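Chapter 6
Open Hanging: Rails, Hangers and the Loaded Rack

From: Clothing Care and Storage in Small Dwellings
Luminița Bălan and Mircea Mihăilă

6.1 Scope of the chapter

Chapter 5 dealt with folded storage: shelves, drawers and boxes. The present chapter deals with clothes kept on hangers in the open, on a rack that stands on the floor. Built-in wardrobes are left until Chapter 7. Much of what is said about hangers applies to both, but the rack has to stand up by itself, and the way it is loaded affects whether it does.

The reader should already be able to sort garments by fibre and by weight (Section 2.3) and to read a care label (Section 3.1). Terms set out in Section 6.2 are used without further comment in the rest of the book.

On finishing the chapter the reader should be able to:

name the parts of a freestanding rack and of a common hanger;
measure the drop of a garment and the clear height under a rail;
choose a hanger by shoulder shape and garment weight;
load and unload a rack in an order that keeps it steady;
judge when a garment should come off the rail and be folded.

6.2 Terms

Rail. The horizontal member that carries the hooks. It may be a round bar, an oval tube or a squared length of wood. The thickness of the rail sets the smallest hook that will seat on it.

Post. The vertical member that holds up the rail. A rack may have a post at each end or a single post to one side. The top may be plain, capped or finished with a finial.

Base. The part in contact with the floor. Its depth, measured from front to back, is the main guide to how far the rack can lean before it falls. Slats across the base may serve as a shelf for shoes or boxes.

Neck. The part of the hanger between the shoulders and the hook. In wooden hangers the neck is where the hook enters the wood, and a split usually begins there.

Hook. The curved metal part that goes over the rail. The opening of the hook is called the mouth. The mouth must be wider than the rail is thick.

Shoulder. Either arm of the hanger. Shoulders may be flat or shaped, and narrow or broad.

Drop. The length of a hanging garment from the top of the rail to its lowest point. The hook and neck are included. A garment measured flat on a table will therefore give too small a figure.

6.3 Drop and clear height

Clear height is the distance from the top of the rail down to the first obstruction, whether that is the floor, the base slats or something stored on them. The rail can take any garment with a drop less than the clear height. A margin should be left so that the hem does not gather dust or crease against the base.

For shirts, blouses and short jackets a drop of 900 mm is allowed in this book. Coats and dresses are measured one by one. Where a rack is to hold both, the long garments are grouped at one end and the base below them is kept clear. The other end can then take boxes up to the hem line of the short garments.

Width matters as well as height. A hanger sits across the rail at a right angle, so each garment projects to the front and to the back. When a rack stands parallel to a wall, the rear ends of the shoulders must not touch it. Outer sleeves that rub on a textured wall will wear at the shoulder seam, and pale walls will mark. The same care is needed near radiators and water fittings. A garment should hang clear of any surface that is likely to be splashed.

6.4 Spacing along the rail

Garments pushed together tightly keep the creases they had when they were hung. Garments hung too far apart waste the rail. The spacing used in the exercises is 15 mm of free space between neighbouring garments, measured at the shoulder with the clothes at rest. Thick knitwear and lined coats count at their full thickness.

Worked example. The Juron rack used in the exercises has a rail with a usable length of 900 mm and a base depth of almost 400 mm. A student wishes to hang a mixed load of coats and shirts. The thickness of each garment is measured at the shoulder, the free spaces are added, and the total is compared with the usable length. If the total is greater, the lightest folded-storage candidates (T-shirts, thin jersey tops) are removed first and the sum is done again. A coat is the last item to be removed, as it takes the most drawer space and suffers most from folding.

6.5 Choice of hanger

Three kinds are considered: wire, moulded plastic and wood. Wire hangers are light and take up little rail. They bend under a wet or heavy coat and leave a ridge at the shoulder. Moulded plastic hangers suit shirts and light dresses. Wooden hangers are stiff, take heavy garments and can be shaped to the shoulder, though they take up more rail than the other two.

The following checks are made before a wooden hanger is used. Run a finger along each shoulder and feel for splinters. Hold the neck and try to turn the hook; on most patterns it should turn but not pull out. Look along the grain at the neck for a split. A hanger with a split neck is discarded.

Knitted garments stretch under their own weight. A heavy cardigan is better folded. If it must be hung for a short time, a broad shaped shoulder should be used and the buttons fastened, so that the load is shared between both fronts.

6.6 Seating the hook

The hanger is held below the hook, at the neck or the upper part of the shoulders, and raised until the tip of the hook is higher than the top of the rail. It is then moved across and lowered. The tip must clear the rail before any sideways movement is made; otherwise it scrapes the finish. On dark stained wood these scrapes show as pale lines and are hard to repair.

All hooks on one rail should face the same way. The usual rule is that the open side faces the wall, which allows a garment to be lifted and drawn forward in a single movement. Hooks facing both ways tend to lock together when several garments are taken off at once.

Removal is the same sequence in reverse. The garment is lifted clear, and only then drawn away from its neighbours. Pulling downwards on a sleeve to free a hanger is a common cause of torn linings and should be corrected early in practical work.

6.7 Order of loading

The heaviest garment goes close to a post, where the rail bends least. On a rack with one post, weight should not be gathered at the unsupported end. Loading then proceeds from heavy to light along the rail. Colour order, where wanted, is applied within each weight group and never across groups.

The rack should be watched during loading. If the rail dips or the post leans, loading is stopped and the last garment removed. Joints are tightened with the rack empty. The instruction sheet for the Solar and Ramell racks listed in Appendix B gives the tightening order for each pattern; the Căpraru rack has pegged joints and needs no tools.

Floor conditions are checked at the same time. Legs must all bear on the floor. Cables and power strips are kept away from the feet of the rack and from the path the user walks to reach it. 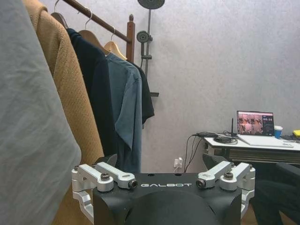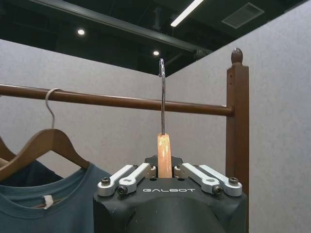
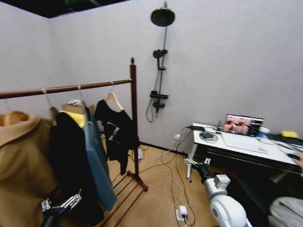
Figure 6.1 (three views). Wooden hangers and a dark wooden rail on an upright post.

6.8 Preliminary exercise

Work in pairs. Measure the clear height of the rack provided, at both ends of the rail. Measure the drop of each garment in the set and enter it in Table 6.1. Mark those that cannot be hung without touching the base. Keep the completed table, as the same measurements are used again in Section 6.11 for planning a mixed load.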